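White Tables, Plain Walls: Did the Room Change Help?
Project report, Interiors and Use
Endang Tjoa, Dewanti Purba, Dindo Cabrera
Supervisor: Smaranda Olteanu

1. What we set out to check

The ground floor workroom at Tarley was refitted before the start of the year. The old brown tables went out and white ones came in. The walls, which had been green up to shoulder height and covered in notices, were cleared and painted off-white. The plan came with a two-page leaflet from the supplier, Olleo, which said that pale surfaces make a room "calmer, brighter and easier to concentrate in."

We wanted to know if any of that could be shown. The leaflet gives no source for the claim. We wrote to ask for one and got a second copy of the leaflet.

We should say that all three of us expected to find nothing much. Our supervisor told us to write that down at the beginning so readers could allow for it, and we have.

2. The two rooms

We compared the refitted workroom with the Reneck room upstairs, which still has the brown tables and a wall full of timetables, old posters and a cork board. The rooms are close in size and both have ceiling lights of the same kind. They don't face the same way. The Reneck room gets sun in the late afternoon and the workroom does not. We come back to this in section 5, because it is a real problem with the project.

The white tables are from a range called Liem. We were not able to learn what they cost.

3. Method

Seventeen students agreed to use both rooms for four weeks, switching at the halfway point. After each visit they filled in a slip with the time they came and left, which table they used, and a score from 1 to 5 for brightness, comfort and concentration. There was a line at the bottom for anything else.

We collected 367 slips. Some had no leaving time and we kept those for the scores but left them out of the part on length of visit. Two students never switched rooms. We kept their slips in as well, after an argument. Dewanti thought they should go and still thinks so.

We did not tell people what the project was about, but the refit had been discussed in the student paper and most of them guessed.

4. What we found

Brightness. The workroom scored higher. This is the one result we would defend without much worry. It held for morning and evening visits and for every student who used both rooms. A white table under a ceiling light looks bright, and people said so.

Comfort. The rooms came out level. Underneath that there is a split. People who read on paper mostly liked the white tables. People who worked on a laptop liked them less, and several used the word "glare" without being asked. One slip says, "I put my scarf down on the table so I had something to look at." Another says that the white paper disappears against the table, and that the writer lost a page that was right in front of her.

Concentration. The workroom scored slightly higher in the first two weeks. In the last two weeks the gap had gone. We think the early scores show that people like a newly painted room. It would take a longer project to prove that, and it would take one to prove the leaflet right too.

Length of visit. No difference worth reporting. If people could concentrate better in the workroom, they did not use the chance to stay longer, or possibly they finished sooner and left. Our slips can't tell those apart. We should have asked.

5. Problems with the comparison

The afternoon sun in the Reneck room is the largest. Any brightness score from after 3 p.m. compares a sunny brown room with a shaded white one. We ran the scores again with the late visits taken out and the result for brightness stood, but the comfort result moved around enough that we don't trust it.

The second is that three things were changed at once. The tables, the paint and the notices all went in the same refit. The leaflet talks about "pale surfaces" as if table and wall were one item. A student who likes the workroom may just like that the notices are gone, and clearing a wall costs nothing. We asked if we could put the old notices back up for a week to test this. The request was turned down.

The third is the slips themselves. Giving a room a score for concentration makes you stop and think about whether you are concentrating. Dindo filled in a few as a trial and said he had no idea what his own numbers meant.

6. The tables along the wall

We looked at these separately since a lot of the remarks on the slips were about them. If you sit facing the wall you have white in front of you and off-white above it, and very little else. The supporters of the refit describe this as the best spot for quiet work. The slips are mixed. Some students asked for these places by choice. Others wrote that their eyes had nowhere to rest, or that they ended up turning the chair sideways.

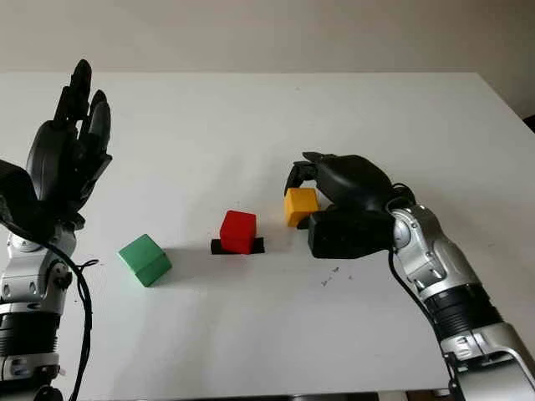 Jarlath Dunne, when we showed him a draft of this section, said he would take a dull wall over a cork board any day, and that we were making too much of a few complaints from people who would have complained about green paint too. He also said that a white table shows every coffee ring and so at least gets wiped. We have no slips on wiping, so we can't confirm this, but we take the first point. The complaints were louder than they were common.

What we would still say is that a wall with no pictures, marks or outlets is easy on the person who paints it and less use to the person sitting at it. "Nowhere to plug in" turned up on the slips more often than anything to do with color.

7. What we would recommend

Leave the white tables where they are. There is no case here for taking them out. We also see no case for buying more of them for the Reneck room on the strength of what the leaflet says, at least until someone has tried the cheap half of the change by itself. Take the notices down upstairs, leave the brown tables and the green paint, and hand out the same slips again.

If the project is repeated, the slip needs a box for paper or laptop. We only know who used which because some people happened to mention it. It should also run past June, when the workroom is fullest. Blank copies of the slip are with Smaranda Olteanu.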